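Speaker notes: Buying and keeping food for one household

Slide 1. Title

Good evening. Wait for people to sit down. The hall doors stay open until ten past, so repeat the title once for anyone coming in late.

Say what the talk covers: how food goes from the shop to the plate in an ordinary home, where it gets lost on the way, and what I changed after keeping a kitchen diary from January to July. Say what it doesn't cover: allotments, freezing garden produce, feeding pets. Questions at the end, but shout if you can't hear.

Slide 2. The diary

I wrote down everything that went in the bin and why. A cheap notebook on a string by the back door. Two columns, what it was and what had gone wrong with it. Bones, peelings and tea bags didn't count.

The first month was embarrassing. Salad bags were the worst, then bread, then half jars of sauce. Meat was a small part of it by weight, but it was the part that cost the most, so it gets its own section later.

Pause here. Ask for hands: who threw away a salad bag in the last fortnight? Most hands usually go up. Don't comment, move on.

Slide 3. Reasons, from the notebook

Bought without checking what was in. This was the main one.

Plans changed. Somebody ate out, or came home late and had toast.

Pack too big. A recipe wants two sticks of celery and the shop sells a whole head.

Forgotten at the back. The bottom shelf of our fridge is deep and dark, and anything short goes behind anything tall.

Mention the coriander. Every week for a month, the same entry.

Slide 4. The list

Show the list on the slide. It is printed large, but read out the headings for the back rows: In the fridge, In the freezer, In the cupboard, To buy.

The point of the layout is that To buy comes last. You fill in the other three first. It takes five minutes with a cup of tea. I tried doing it on my phone and gave up, as I was the only one in the house who looked at it. Paper on the fridge door worked better.

Plan four suppers, not seven. The other nights look after themselves with eggs, leftovers and whatever is in the freezer. When I planned seven we bought for seven and cooked five.

Slide 5. Shops

I use two shops. One is Narkia, the big one on the ring road, for tins, flour, oil and washing powder. I go there once a month. The other is Đào, the grocer near the station, for vegetables and herbs. They sell herbs loose and will cut a cabbage in half if you ask.

Somebody will ask about price. Loose vegetables at Đào cost me a little more by the kilo and less by the week. I was no longer buying the part I threw away.

Dates. Spend a minute on this, it always gets questions. Use by is about safety and you keep to it. Best before is about quality and you can use your own judgement. Don't get drawn into yoghurt.

Slide 6. The fridge

Raw meat and fish go on the bottom shelf, covered, in something with sides. Cooked food above. Milk doesn't do well in the door if the door is opened all day, but ours lives there and gets drunk fast enough.

Buy a fridge thermometer. Ours was running warm when I first checked. You want 5 degrees or below. I turned the dial down and the milk lasted longer.

One shelf is the eat first shelf. In our house it is the middle one, at eye level. Open jars, half onions, the end of the ham. Anyone looking for a snack starts there. Of all the changes this one cost nothing and made the most difference.

If time is short, skip to slide 8.

Slide 7. Bread

Bread goes in the freezer, sliced, on the day it is bought. Toast from frozen. For sandwiches, take the slices out at breakfast and they are soft by noon. Bread in the fridge goes stale faster than bread on the worktop — people don't believe this, so suggest they try it with two slices.

Crusts and ends: a bag in the freezer for crumbs. When the bag is full, blitz the lot and put the crumbs back in the freezer. Use them straight from there.

Slide 8. Meat

We buy mince more than anything else, so I'll use mince. Dastari, the butcher on the parade, sells it by weight. I ask for 700 grams, cook 500 that night and freeze the other 200 flat in a bag. A flat bag thaws in the fridge overnight. A lump in the shape of a tray doesn't, and that was how mine used to go in.

Label the bag with the contents and the month. You will not remember. Raw mince and raw sausage meat look much the same through frosted plastic.

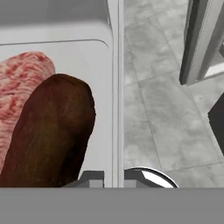

One listener at the Plumwood library talk said that flat bags were all very well, but her freezer was a single drawer and already full of peas, so she buys the exact weight and cooks it the same day. I said that was a better answer than mine for a small freezer, and I've kept it in the notes. If you don't have the space, buy less and go more often.

Thawing: in the fridge, in a dish, on the bottom shelf. Leave enough time. Once raw mince has thawed, cook it within 24 hours. Don't put it back in the freezer raw. You can cook it and freeze the cooked dish.

Wash hands, board and knife after raw meat. Say it plainly and carry on, everyone has heard it before.

Slide 9. Leftovers

Cool them and get them into the fridge within 2 hours. Shallow dishes cool faster than a deep pot. Eat within 2 days. Rice is the one to be strict with: cool it quickly, and eat it the next day or not at all.

Reheat until steaming all the way through, and only once. Take out the portion you want and leave the rest cold.

Slide 10. What changed

By July the notebook had far fewer lines in it. Salad bags still turn up. The coriander stopped once I began chopping it and freezing it in an old margarine tub.

Our food bill came down. I won't put a figure on it, as prices moved over the same months and I can't separate the two.

Slide 11. Questions

Copies of the list are on the table by the door, with blank ones underneath. If no one starts, ask what people do with half a tin of coconut milk. Lights back on before the tea is served. We have to be out of the hall by nine.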